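**Wrist camera bracket keeps drifting on the bench arm. Shim or replace?**

**xia_bench** wrote:

Second time since March the picks have gone off to one side. We run a maple board bolted to a perforated table, with the usual coloured blocks. After 500 cycles the tip lands 2 mm left of where it should. I re-taught the home position and it was fine for a day. Enura sell a stiffer bracket and I'm tempted.

**dromovville_dave** wrote:

I wouldn't spend a penny yet. Have you checked the board? Everyone blames the arm first. Wood moves, and bolts into a perforated top have slop in them.

**xia_bench** wrote:

Bolts are tight, I went over them this morning.

**tenderfoot4** wrote:

Tight isn't the same as located. Ours were tight too and the board still crept. We put two dowel pins in and left the bracket alone.

> Enura sell a stiffer bracket

Does their page give any drift figures? I looked and found a lot of adjectives.

**greasegun** wrote:

Disagree with both of you. If re-teaching home fixes it for a day, something on the arm is slipping. A board that has shifted stays shifted. Take the gripper off, clean the mating faces, do the screws up in a cross pattern and mark them with paint pen. If the paint lines break, you have your answer.

**dromovville_dave** wrote:

Or the board shifts again the next day. One good day proves nothing either way.

**xia_bench** wrote:

Fair. I've done the paint marks on all 4 gripper screws and scribed a line along the edge of the board. Parked the arm over by the green star between runs.

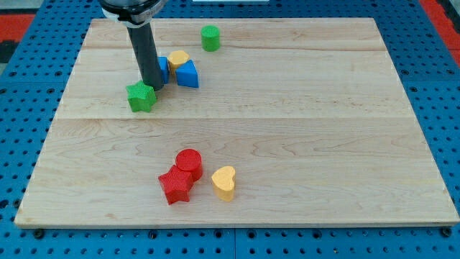 Next job is 13 runs on the same program with no re-teaching, and a dial gauge on the board after each one. If neither mark moves I'll look at the wrist bearing, which I'd been hoping to avoid.

**greasegun** wrote:

Warm it up first or you'll be measuring grease. And don't order anything from Enura until you've got the numbers.

**tenderfoot4** wrote:

Still says dowels.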